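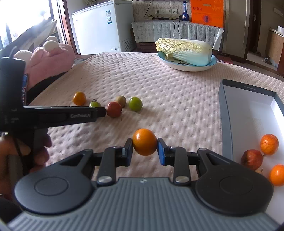 SITE VISITS / EQUIPMENT PLANNING

Putasik opened its Cárdenas workroom to buyers in November. We went to price hand-held grippers for the Rerov produce-sorting line. The task on show was fruit into a shallow open box, one piece per grasp, with two fingers closing on a small orange fruit from either side.

Joltlow quotes 2,157 per unit, pads extra. Our draft budget covers 4 units and 10 spare pad sets — one set per unit at start, the rest held in stores. Lead time is 7 weeks. Operator hours are still missing from the sheet and go in before the order is placed.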